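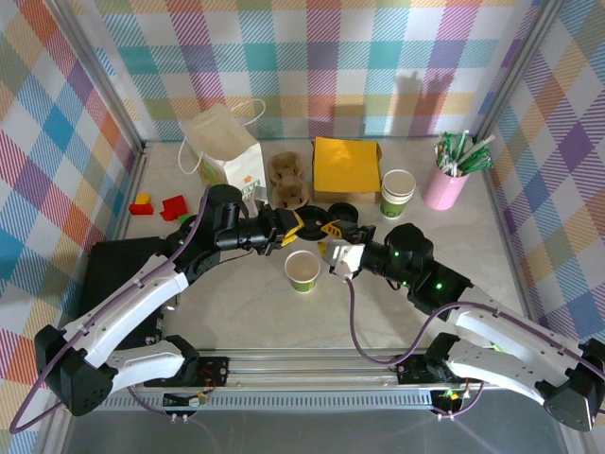 Ceramics and Glaze Lab, Materials Group

Home | Notebook | Recipes | Kiln log | Contact

18 November 2021
Deok-su Bae

Unloaded the Ham this morning. Whole white series out, mixed bag. Writing this up fast before the tiles get moved, so forgive the order.

Question was the same as last time: why does the matte white crawl on the Musturen body and sit fine on everything else. Crawling = bare patches with thick rolled edges, mostly at the rim and wherever the tile has a corner. Old notes blame dust. I don't think it's dust. Wiped half the tiles with a damp sponge, left the other half alone, and the wiped ones crawled just as badly. A couple worse.

So, what changed between May and now. New bag of clay for the glaze, for one. Same name on the label but it feels fattier and takes longer to slake. May batch was from the old bag, and I can't find a scrap of it anywhere. If anyone has some in a jar please leave it on the shelf by the sieves.

Shrinkage first. Raw glaze coat was cracking as it dried, fine lines like a mud puddle, before it ever saw heat. That's the real clue I think. Lines on the dry coat and bare spots after firing match up on most of the tiles I checked against my sketches. Not all. Tile 141 had a clean dry coat and still pulled back from the edge, no idea, maybe I handled it.

Things tried this round:

Calcined part of the clay in the glaze. Swapped half raw for half calcined, rest of recipe alone. Dry coat much better, almost no lines. Fired surface better too, small bare spot on one corner and otherwise closed. Downside is it settles like concrete. Left the bucket over lunch and had to dig it out with a stick.

Thinner coat. Helps, but you lose the white. Goes gray and you can see the body through it. Not what anybody wants on a plate.

Gum. Added a little to the water. Sticks well, dries slow, brushes nicely. Crawled anyway but the patches were smaller. Smelled off by the next morning so it would need something to keep it, or small batches.

Firnent frit in place of part of the feldspar. Pretty, too pretty. Went satin then glossy where it was thick. Ran on the upright tile and glued itself to the shelf, my fault, no cookie under it. Shelf needs grinding, I'll do it, don't put anything on that spot till then.

Sieve: all of the above through the coarse one, 40 mesh, then the fine one. Skipped the fine one on the gum batch by accident and it shows, little white specks all over. Ignore the surface on those, only the crawling is worth looking at.

Firing: cone 7, slow start, short hold at the top, let it fall by itself. Witness cones on the bottom shelf bent a bit less than on the top, same as always with that kiln. Top shelf tiles look a touch smoother. Want to swap positions next time so I'm not fooling myself about which recipe is doing the work. Should of done that to begin with.

Also ran 2 tiles on the Esex stoneware as a check, plain recipe, no changes. Both perfect. Annoying. So the recipe is ok and the match with the Musturen is what's bad. It's a thirsty body at bisque, sucks the water out the second you dip it, coat goes on thick and dries in a hurry. Could bisque it hotter. That would be the boring fix and I should have started there. Cheap to test: same clay, same recipe, hotter bisque, nothing else touched.

Color, for the record: calcined version is a little warmer, more like milk than paper. Held next to the May tile by the window it's close enough for me. Under the ceiling lights it looks yellow-ish. Would like a second pair of eyes.

To do
- hotter bisque on a small set, plain recipe
- calcined version again, with a pinch of Epsom salts for the settling
- swap top and bottom shelves
- relabel the buckets, two say "white new" and they are not the same thing
- grind shelf
- ask the supplier whether the clay source changed, they didnt pick up yesterday

Tiles are laid out by recipe on the long rack, numbers scratched in the back in my handwriting so good luck, my 1s and 7s look alike. Sketches of the dry coats are in the paper notebook, back pages. Please don't wash the gum bucket yet, I want to see how long it takes to go completely bad.

Kiln is free from tomorrow if anyone has a bisque load waiting.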